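The Odd Shoe Problem

Pairing footwear is a job most of us master by the age of four and resent from then on. In a research lab at Lallville, it has taken two robot arms, a long table and the better part of a year.

The project is called Belmonte, after a street one of the team used to live on, and its ambition is modest enough to fit on a postcard. Tip a heap of slide sandals in front of a pair of arms. Have the arms sort them into matching pairs and put the pairs in a bin, side by side, toes the same way. Then do it again tomorrow with sandals the machine has never met.

I went in April, expecting something with a bit of swagger. What I got was a morning of watching footwear being lifted very, very slowly, and I am sorry to report that I was gripped. There is a moment when an arm hovers over a strap, comes down a finger's width, thinks better of it and goes round to the other side. I have done exactly that with a baby and a car seat.

The slide was picked for its awkwardness. A box has corners and behaves like a box. A slide is a slab of foam with a hoop on top, and it can be picked up by the hoop, by the edge or, if you are a robot early in its education, not at all. It bends when squeezed. Upside down it is a different object altogether. And it comes with a twin that is nearly the same but the wrong way round, so the machine has to learn that two things belong together when they don't quite match.

The usual way to teach this is by demonstration. A person steers the arms through the job, the computer records what the cameras saw and what the joints did, and after enough repeats a program learns to imitate the lot. The trouble lies in "enough". The lab's first attempt used 700 demonstrations, all of them clean, all by people who had become rather good at it. The resulting robot was superb at sandals that had been laid out nicely. Give it a slide on its side and it would close its fingers on thin air, carry the thin air to the bin and put it down with great care.

So the team at Lallville threw most of that away and did something that sounds like a dare. They asked the people steering to start from a mess. Each new session began halfway through a blunder: a shoe pinched by the wrong bit, one arm in the other's way, a left foot filed with somebody else's right. The operator's only task was to get out of trouble. They recorded 200 of these rescues, kept a small helping of the tidy runs, and trained the program again from scratch.

The rescued robot is slower. It is also far harder to embarrass. In the lab's own trials, on sandals kept out of the training, it finished the whole job in 42 attempts out of every hundred where the old one had managed around a dozen. You may feel that 42 is not a number to put on a banner. The researchers feel this too, and the draft paper spends a good page on what goes wrong in the rest. Most failures are a single shoe facing backwards. A few are more dramatic — both arms take hold of the same sandal and neither has been taught to let go first.

Two other groups have tried the recipe. Pleltcombe, which works on folding towels, saw a decent jump. Lukilwood, which makes sorting equipment for charity warehouses and would dearly like this to be finished, saw almost none, and suspects its grippers are too blunt to recover from anything. The argument about that was still going when I left, over a packet of biscuits that had been opened by hand.

What nobody can yet say is how much mess is the right amount. Train on rescues alone and the robot becomes a sort of arsonist firefighter, knocking a shoe askew so it can do the part it knows. The lab saw that twice and found it funnier the first time. The next round will vary the mix, and will add a sandal with a buckle, which I gather is regarded at Lallville much as sailors once regarded the Horn.
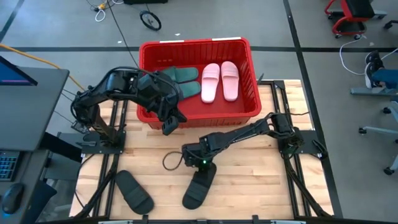
Green and pink in the bin, black still on the table: the Belmonte arms at Lallville.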